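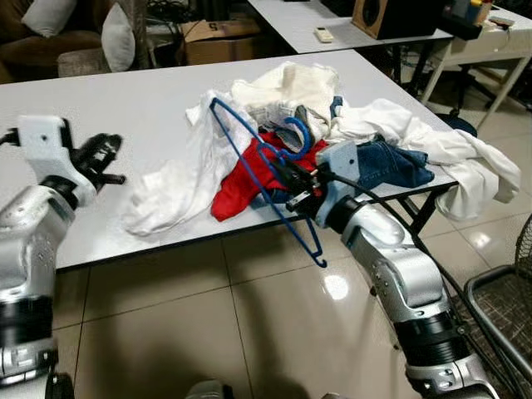 Why is the battery of the Pallonus wagon flat after one weekend, when the battery itself tests good?

Something in the car keeps taking current after it is locked. On this car it is the tow bar module, which does not let the body network go to sleep.

Workshop notebook, Testthorpe, 27/04/2018

Car: Pallonus wagon, diesel, manual, customer Bhardwaj. Third visit for the same complaint. In February we changed the battery, and the customer was happy for two weeks. Then the same thing again. I write this one long, as I was the one who said in February that it was the battery.

What was measured first

Charging voltage at idle 14.3 V, at 2,000 rpm 14.4 V with headlights and rear window heater on. Alternator is fine. The battery passed the load test cold and passed again after charging. I did not look further at these two.

Then I put the meter in series on the negative side. Bonnet latch closed with a screwdriver, driver door latch also, key kept in the office far from the car. This is important with this model, it sees the key from a good distance and wakes up. I connected a jumper cable in parallel before I took off the clamp, so that the modules did not lose supply, and removed the jumper when the car was locked and quiet.

After locking, the current falls in steps. The owner's book says nothing about it, but from other cars of this type I expect it under 50 mA after twenty minutes or so. This one stayed at 617 mA for one full hour. I had lunch and it was the same when I came back.

Pulling fuses, and why I stopped

I began to pull fuses in the cabin box and this was a mistake. Every time you pull one, some module wakes up and the counting begins again from zero. I lost most of the morning with it. Pramila came and said to leave all fuses in place and measure the voltage drop over each fuse, on the two small test points on top. Millivolt range, black lead on one side, red on the other. I knew this method but I never used it seriously.

Cabin box: nothing over the fuses except the clock and the alarm, both small. Engine box: also nothing special. Rear box, behind the left trim in the luggage space: a clear reading on the fuse for the towing socket. To reach it I had to open the tailgate, so I closed that latch by hand too and waited again.

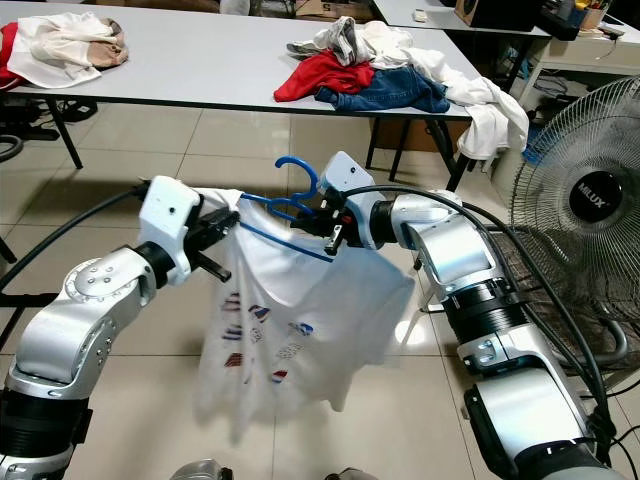 White t-shirt and blue plastic hanger, one gripper on each.

The tow bar module

It is a Miltuson module, not original, fitted by the former owner. The wiring is clean, I must say. Crimped and taped well, ground on a proper point. But the permanent supply and the ignition signal are taken from the same wire, so the module believes the ignition is always on. It keeps talking on the body network and then the others stay awake also. The module alone takes only a part of the current, the rest is the company it keeps awake.

Ambros does not agree completely. His opinion is that the module is defective inside and the wiring would be tolerated by a good one. Possible. We have no second module to compare. I note it here so that we do not forget if the car comes back.

I disconnected the module plug, locked the car, waited. After 25 minutes the meter showed 36 mA and it stayed there. Plugged in again: the high reading came back and did not go down. Did this twice, same result both times.

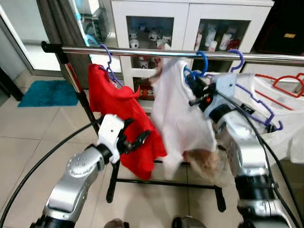
Repair

Moved the ignition signal wire to the switched feed of the rear wiper. Checked the feed first with key off, 0 V, and with key on, battery voltage. Separate small inline fuse, 5 A, label on it. Soldered nothing. Trailer board connected: both indicators, brake, tail, fog, reverse all working. Removed the board, locked, waited. It goes to sleep with the module in place, 38 mA in the end.

This speaks a little for my side with Ambros, but one evening is not a weekend.

Still open

– Car stays here until Monday, locked, battery voltage to be written on the job card before the first opening. Whoever is first, please do it before you touch the handle.

– The February battery was maybe not necessary. Pramila will speak with Bhardwaj about the invoice, I have told her I think we should give back the labor.

– The customer says the clock lost time as well. I could not reproduce this.

– Service is due in 2,000 miles, the display says. He wants to do it now together with this. Oil filter is not on the shelf, must be ordered.

– The meter leads for the millivolt test are at the end of their life, one tip is loose. Order new ones, with thin points.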